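Section 3. Desk and fridge: setting up the drinks corner

Read this before you unpack anything cold. Takes one person a morning, less if the desk is already built. Sections 1 and 2 (delivery, door clearance) should be done by now. If not go back.

What you need
Level, short one is fine
Soft cloth, two
Dish soap
Felt pads from the Cuturora bag
Masking tape and a marker
Tape measure

3.1 Placing the desk

1. Pick the wall. Desk wants a flat floor, no rug under one end.
2. Turn the stepped part of the front edge toward the room. The cutout is where you stand. People get this backward all the time and then have to drag the whole thing round again.
3. Lift, don't slide. Wood floors mark easy. Felt pads under every foot first.
4. Set the level on the top, long way then short way. Adjust feet till the bubble sits still.
5. Leave 44 inches of walking room in front. Less than that and two people can't pass.
6. Wipe the top. Warm water, drop of soap, wring the cloth hard.

Note: white tops show everything. Gray smudges come off with soap. Scuffs mostly don't, so quit scrubbing before the finish goes dull.

Caution: no bleach, no scouring powder, no green pads.

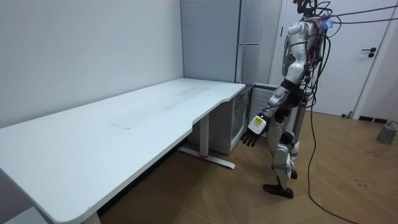 Julián Arroyo wrote in after the June edition: we went with the curved front edge facing out and it's fine, but I'd tell people to load up the far end last. Ours got wobbly when all the heavy stuff went past the step. Moved it back to the middle and it quit.

Good point, it's now step 7.

7. Heavy things in the middle of the top. Far end is for light stuff only, cups, napkins, the tape.
8. Push down on each corner with a flat hand. Any rock, go back to step 4.

3.2 Placing the fridge

Get a second person for this part. Not optional.

1. Keep it upright the whole way. If it traveled on its side, stand it up and leave it unplugged for 6 hours.
2. Walk it in beside the end of the desk. Close is good, touching is not. Leave 2 inches at the side and 3 at the back.
3. Open the doors all the way, upper then lower. They need to clear the desk and the desk legs. If a door catches, move the desk. Easier than moving the fridge.
4. Pull the drawer out to its stop while the lower door is open. If it rubs the door, the door isn't open far enough.
5. Level it. Tip it back a hair so the doors want to swing shut.
6. Plug straight into the wall. No power strip, no extension cord.
7. Leave it running empty overnight before food goes in.

Caution: cords never go across the walking space. Run them along the wall and tape them down.

3.3 Sorting the bottles

Stage everything on the desk first, then load. Don't load from the box, you'll have the door open forever.

1. Stand bottles upright, back from the edge a bit.
2. Check each cap. Finger tight, then a small turn more.
3. Mark the cap, not the side. Tape on the side gets soggy and slides off. A marker on top of the cap stays put and you can read it looking down.
4. Anything homemade (tea, syrup, kombucha and so on) gets a date and a letter. Use the Brarkis chart in the back if you want the full letter list, otherwise make up your own and stick too it.
5. Foam in the neck after a bottle's been carried is normal. Let it settle before you open it.
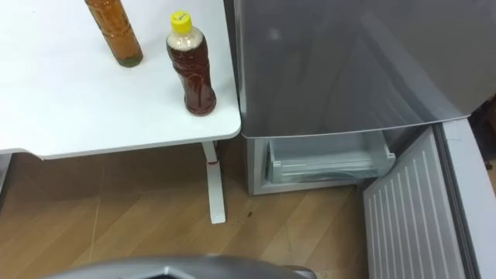

6. Do tall bottles first. They decide where the shelf goes. Short ones fit anywhere.
7. Bottles with stuff settled at the bottom stay standing, don't lay them down.
8. Wipe the outside before loading. Sticky bottoms glue themselves to the shelf, and then you're chipping at it in a month.

Note: unsure what's in a bottle? Don't taste it. Pour it out, rinse, start over.

3.4 Loading the lower compartment

1. Lower door open all the way. Half open is how door shelves get cracked.
2. Drawer last. Shelf items first, working back to front.
3. Leave finger room between bottles so the air moves.
4. Nothing glass in the drawer. Fruit, lemons, bagged stuff only.
5. Don't stack on a clear shelf past its lip.
6. Close drawer, then door. Listen for the seal. If you can pull a strip of paper out easy, something is poking the door.

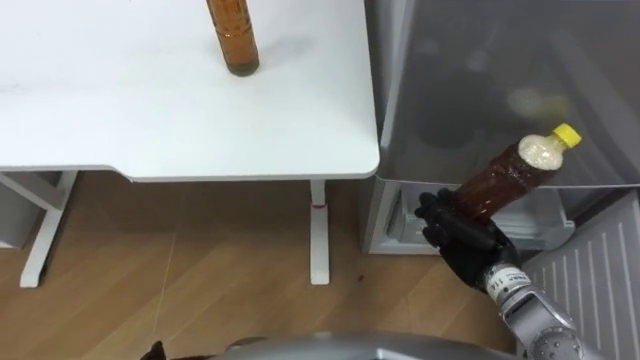 7. Wipe the floor in front before you walk off. Drips get under the feet of the desk and leave rings in the wood.
8. Check temperature after a full load. Expect around a day to get back down.

3.5 Quick fixes

Door won't shut: drawer not all the way in, or tall bottle too far forward.
Fridge hums loud: touching the desk. Pull them apart.
Desk rocks: felt pad came off. Usually the corner nearest the fridge.
Puddle under drawer: lift it out, dry the track, check for a loose cap.
Smudges keep coming back: too much soap. Go over it again with plain water.

Spare felt pads and feet are ordered under Lemma, shelf parts under Irnance. Have the number off the inside label ready before you call, they will ask for it.

Next: Section 4, Cups and dry shelf.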